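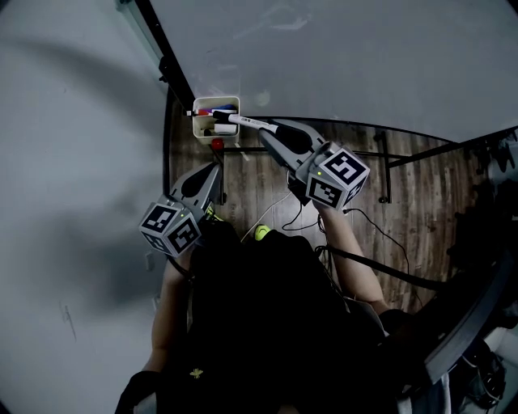
I have been buying fountain pens for long enough to have opinions about ink, and the one I hold most firmly is that permanent ink should be the ordinary choice for anyone who writes things they mean to keep. Most people who get into this hobby are told the opposite. They are told to start with washable blue, because it rinses out of a pen and out of a shirt cuff, and they stay with it for years. Washable ink is fine for a shopping list. For everything else it has the same trouble as a whiteboard, where the marker gets wiped away and what remains is a faint smudge that can't be read by anyone, including the person who wrote it. I don't think a letter or a notebook should work on those terms.

My own change of mind came from a water bottle. It leaked in my bag one October and soaked a notebook I had been using for most of a year. The pages written in Medell Washable Blue were gone. I could see that there had been lines of writing, and in places I could make out a capital letter. The pages written in Iyamu Iron Black were wrinkled but complete. Both inks had been in the same model of pen, a Draria with a fine nib, on the same paper. I had picked between them each morning by mood.

The usual objection is that permanent inks ruin pens. There is some truth behind this and a lot of repetition. A pigment ink left to dry in a feed will clog it, and a shellac-based drawing ink should never go in a fountain pen at all. But the modern iron gall inks and the finer pigment inks are made for fountain pens, and they behave well if the pen is used and cleaned. I have run Iron Black in the Draria for over 100 fills. I flush it with plain water every second fill, which takes as long as making coffee. The nib has no corrosion that I can find with a loupe, and the piston still moves easily.

Mavis Begay, who repairs pens in Irkton and has worked on two of mine, takes a harder line than I do. She will not put iron gall in a pen with a steel nib older than she is, and she would like the rest of us to stop as well. Her view is that people lie about how often they clean. I can't argue with that. If you know you are the sort of person who leaves a filled pen in a drawer from spring until fall, use washable ink in it, or better, empty it. For a vintage pen with a sac I would follow her advice completely.

The other objection is color, and I take this one more seriously. Washable and dye-based inks come in every shade, with shading and sheen, and that is a large part of why people enjoy the hobby. Permanent inks have improved, but the range is still mostly black, blue-black, and a few browns and greens that look tired on the page. Iyamu sells a permanent red that dries to the color of a brick. I like it for correcting drafts and nothing else. If you mainly write for the pleasure of watching ink go down, I have no case to make to you.

Cost comes up too. The Iyamu bottle costs me two dollars more than the Medell at the shop I use. I have spent more than that on a pen sleeve I never liked.

What bothers me is the advice given to beginners. The shops put a washable cartridge in the box, the forums say to stay away from anything permanent until you have experience, and so a person writes a journal or a stack of letters in something that a wet glass will remove. Sunlight does it more slowly. I taped a sheet of samples to a south window and left it there through the summer. The washable blue was a pale gray by the end and the turquoise next to it was hard to find. The iron gall had gone a little browner.

Cletus Tillman, who used to run the pen counter where I bought my first Draria, told me that when he started in the trade customers asked for record ink by name, and that they wanted it for deeds and family Bibles. By the time he retired they asked for whatever matched the barrel. He wasn't complaining. He sold a lot of ink that way.

I would tell a beginner to buy one bottle of a well-behaved iron gall blue-black and one inexpensive modern pen to keep it in, and to clean that pen regularly. Fill the other pens with any color you like. Put the date on the first page of the notebook with the permanent one, and write your letters with it. If you hate how it looks after a month, give the bottle to somebody who does crosswords in pen.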